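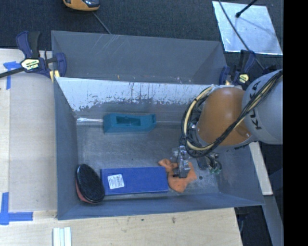
Bürste, Tuch, zwei Schachteldinge: Eine graue Kiste nimmt alles.

In fast jeder Wohnung gibt es einen Behälter, in den hineinkommt, was sonst keinen Platz hat. Bei uns stand er jahrelang unter der Spüle, grau und viel zu groß. Eine Bürste lag darin, ein Putztuch, eine längliche blaue Schachtel, deren Etikett keiner mehr las. Ich habe diese Kiste lange verteidigt. Inzwischen halte ich sie für einen Fehler.

Das Argument für die große Kiste ist bekannt. Sie macht keine Arbeit. Man öffnet die Schranktür, wirft das Tuch hinein und schließt die Tür wieder. Meine frühere Mitbewohnerin Beverley Naylor nannte das »Aufräumen in einer Bewegung«, und sie hatte recht, solange man nur das Wegräumen betrachtet. Das Herausnehmen kommt in dieser Rechnung nicht vor.

Eine Kiste ohne Fächer hat vor allem eine Bodenfläche. Solange wenig darin liegt, sieht man alles auf einen Blick und greift, was man braucht. Dann kommt etwas dazu, eine Tüte Schwämme, eine Ersatzdüse, und nach ein paar Wochen liegt die Bürste unten. Das Tuch hat sich darumgewickelt. Wer die Bürste will, hebt erst das Tuch heraus, legt es auf den Küchenboden und vergisst es dort. Im Dezember habe ich auf diese Weise eine Packung Entkalker gekauft, die ich schon hatte.

Der Handel hat dafür eine Antwort, und sie ist meistens falsch. Das Einsatzsystem von Tanov, das mir Zulema Cisternas geliehen hat, teilt eine Schublade in so viele Fächer, dass man eine Woche lang überlegt, wohin der Flaschenöffner gehört. Für Schrauben mag das richtig sein. Ein Putztuch ist aber ein weiches Ding ohne feste Form. Es liegt heute zusammengeknüllt da und morgen ausgebreitet, und es hält sich an kein Fach. Schachteln dagegen sind einfach, man kann sie stellen, legen und stapeln. Eine Bürste gehört an einen Haken, mit den Borsten frei, sonst verbiegen sie sich.

Daraus folgt für mich, dass man Dinge nach ihrer Form aufbewahren sollte und erst danach nach ihrem Zweck. Die Ratgeber empfehlen das Gegenteil: alles zum Putzen zusammen, alles zum Basteln zusammen. So entsteht eben die große Kiste, nur mit einem Schild daran.

Ich habe an einem Mittwoch die Kiste ausgeräumt. Die Tücher liegen jetzt in einem flachen Korb, die Schachteln stehen nebeneinander im Regal, mit dem Etikett nach vorn. Die Bürsten hängen. Zwei Haken haben gereicht. Gekostet hat das fast nichts, und es sieht auch nicht besonders schön aus - Gemma Dunmore, die über mir wohnt, fand die Kiste ordentlicher. Von außen stimmt das wohl.

Weggeworfen habe ich sie nicht. Sie steht im Keller und dient als Zwischenstation für Sachen, die repariert oder verschenkt werden sollen. Dafür ist ein offener Behälter ohne Fächer gut geeignet, wenn man ihn regelmäßig leert. Ich leere ihn am Monatsende, bisher mit einer Ausnahme.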